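Meria equipment planning notes

README for the shared budget folder
Maintained by Fuseini Gbeho, Momville site

What is in this folder

stations.csv – one row per collection station, with table, grippers, cabling and storage
quotes.csv – supplier quotes as received, before tax
spares.csv – finger pads, cables, printed markers
plan.txt – order of purchases through July

Scope

The folder covers hand-held gripper stations for garment work at Momville. The Stindivdale arm cell has its own budget and is not included. Prices are in dollars. Shipping is a separate column and is blank where the supplier has not confirmed it.

Current figures

Station, two grippers, complete: 3791
Replacement gripper, single: 1025
Spares allowance per station: 117
Lead time from Bermúdez: up to 40 days

The replacement price applies only to units bought singly. Do not multiply it by two to check the station price – the station quote also includes the table and storage.

Planning a station

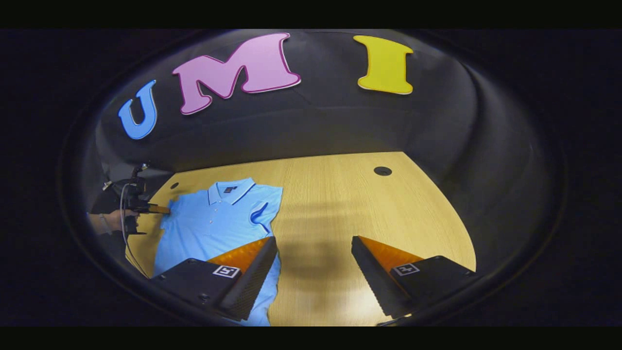
Budget for grippers by the task, with two per station as the default for clothing. Shirts and other flat garments are often worked from two sides, and the table has to leave room for both operators. A polo spread out flat takes up a good share of the top, with one gripper coming in from the left and another from the front. Orange finger pads go under spares, and so do the printed markers on the fingers. Allow for cable length too – a cable running down the table edge needs slack.

Changes

Add new quotes as new rows and leave the old ones in place. Send corrections to Fuseini before editing plan.txt.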